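Minutes of the meeting about the automation of the assembly line
Panasiuk workshop, Ploltetbridge
Date: August 19, 2020

**Present:** Larysa Hrynyshyn (production manager, chair), Orest Lytvynenko (technician, responsible for the cell), Vasylyna Antoniuk (representative of the assembly workers), Teófilo Rengifo (quality), Nazar Pylypenko (minutes)

**Absent:** no one

The meeting began ten minutes late, as the morning delivery had to be signed first. Larysa asked that each point is kept short and that questions about pay are left for point 4.

## 1. Minutes of the previous meeting

The previous minutes were accepted with one correction. Vasylyna pointed out that she had not "agreed" to the new break times. She had said that she would bring them to the workers. Nazar has changed the sentence and put the corrected copy in the folder in the break room.

From the old list of actions:

- The second lamp for the inspection table is delivered and installed.
- The rubber mats for the packing area are ordered but not here. Larysa will call the supplier again.
- The lock on the tool cabinet is still broken. Orest has the part and will do it this week.

## 2. Report on the robot cell

Orest reported on the cell which places the adhesive frames on the Flivico panels. It has been running on the early shift since April. In the last counting period it placed 1163 frames. Of these, 29 were rejected at inspection. Teófilo confirmed both numbers from his own list.

Larysa asked what was wrong with the rejected ones. Teófilo explained that most had a corner which was set a little outside of the line, and on the others the frame was stretched on one long side. He has kept all of them in a box and anyone can come to look. He added that he does not have a good number for the work by hand in the same period of last year, as at that time the workers corrected a bad frame by themselves and did not write it down. For this reason he does not want the two to be compared in the monthly report. Larysa agreed, and the line with the comparison will be taken out.

Vasylyna wished it to be written that the correction of a bad frame was always a part of the work, and a part that takes skill. When the rejected pieces are now counted against the line, the people who feed the cell feel that they are blamed for something they did not touch. Larysa answered that no one is blamed and that the count is for adjusting the cell. It was agreed that the reject sheet on the wall will show the cell as a separate line, without the names of the shift.

Orest described the stops. The most frequent one happens when two frames come up together from the stack. The gripper closes, the check shows a wrong thickness and the cell waits for a person. The person then has to open the guard, separate the frames, close the guard and confirm on the screen. The work takes less than a minute, but the person must walk from the packing table each time.

Teófilo asked if the frames could be delivered one by one on a sheet. Orest has asked this already. Flollevton can do it, but the price is higher and the smallest order is 600 sheets. Larysa will not decide on this today. She wants first to see if better separating by hand at the start of the shift helps.

## 3. Changes in the tasks

Larysa read the list of tasks as it will be from next month.

The placing of frames by hand stays for the small panels and for all special orders. The cell will do only the standard size. The two workers who were placing the standard size will share three tasks: preparing the frames for the cell, the final pressing, and the inspection together with Teófilo. They will change places every two hours.

Vasylyna had talked with the workers before the meeting and reported what they said. She asked that it is recorded fully:

1. The pressing is heavier for the wrists than the placing was. Two hours is too long for some.
2. Preparing the frames is boring, and it is hard to stay attentive. One colleague said that before she finished a panel and now she finishes nothing.
3. The inspection is welcome. Three people would like to learn it and only two have been asked.
4. The sound of the cell, when it stops, is too sharp. People jump.
5. Some of the older workers are afraid that they will be the next to be "moved", and they would like to hear the plans directly from the management and not in the corridor.

The points were discussed in this order.

On the first point, Larysa accepted that the pressing will be limited to one hour at a time. The other two tasks stay at two hours. Vasylyna will draw a new table for the rotation, because with unequal times the old one does not work any more.

On the second point there was a longer discussion. Orest suggested that the person who prepares the frames could also learn to restart the cell and to do the small adjustments, so that the task has more in it. At the moment only he can change the position of the corner, and when he is in the other building the line waits. Vasylyna found this a good idea, on the condition that it comes with real training and not with a paper sheet taped to the guard. Larysa asked how long the training would take. Orest thinks two afternoons per person for the basics.

On the third point, Teófilo has nothing against a third person. He can teach only one at a time.

On the fourth point, Orest will change the sound. He can make it lower, but it cannot be switched off. Vasylyna asked if there could be a light in addition, and he will look at it.

On the fifth point, Larysa said that there is no plan to reduce the number of people in the assembly this year. Vasylyna asked about next year. Larysa answered that she cannot promise for a budget which she has not seen - but she will hold a meeting with the whole shift and answer questions there. It was recorded that the answer about next year is open.

## 4. Pay for the new tasks

Vasylyna asked whether the people who learn to adjust the cell will be paid at the technician's level or at the assembly level. Larysa said that the office has proposed a single payment of 200 after the training is finished. Vasylyna did not accept this for the workers. The responsibility is there every day, so in her opinion the supplement should be monthly. Teófilo supported her and mentioned that the people in inspection have had a monthly supplement for a long time.

Larysa will go back to the office with this. Until there is an answer, no one is obliged to do adjustments, and the training can begin only with people who want it.

## 5. Preparation of the frames

Orest presented how he would like the frames to be separated before the shift.

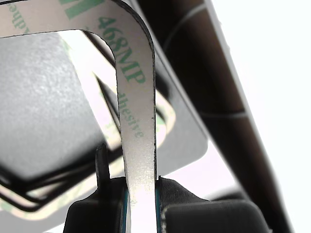 The stack should be fanned from the long side, and each frame laid back without pressing. When the frames are pushed down with the flat hand, the cut edges catch on each other and the double picks come again. Orest has seen that the stacks prepared by Vasylyna's colleagues on the early shift make fewer stops than the ones he prepared himself, and he asked if they could show him how they do it. Vasylyna will ask them.

The backing stays on the frame until the piece is at the pressing station. Teófilo reminded that peeled backing must go in the bin immediately. Last month he slipped on a strip by the inspection table.

Larysa asked if gloves are necessary for this work. Vasylyna answered that most people prefer to work without them, as the thin edge is hard to feel with a glove. Teófilo has no objection as long as the backing is on. After the backing is off, the adhesive must not be touched in any case.

It was also discussed where the prepared stacks should wait. The shelf near the window gets the sun in the afternoon, and Teófilo does not want adhesive material there. The stacks will go to the lower shelf behind the packing table.

## 6. Other matters

- The early shift asks for a second chair at the preparation table. Agreed.
- The visitors from Flivico will come to see the cell. Vasylyna asked that the workers are told one day before, and that no one is filmed without being asked. Agreed.
- Nazar asked that everyone sends additions to the minutes in writing.

## Actions

| What | Who |
|---|---|
| Take the comparison with last year out of the monthly report | Teófilo |
| Separate line for the cell on the reject sheet | Teófilo |
| New rotation table, pressing one hour | Vasylyna |
| Lower stop sound, look at a light | Orest |
| Training plan for adjustments | Orest |
| Meeting with the whole shift | Larysa |
| Answer from the office about the supplement | Larysa |
| Ask the early shift to show how they fan the stacks | Vasylyna |
| Second chair | Nazar |

The next meeting will be held after the answer from the office has come. Larysa will send the invitation.

Minutes written by Nazar Pylypenko, checked by Larysa Hrynyshyn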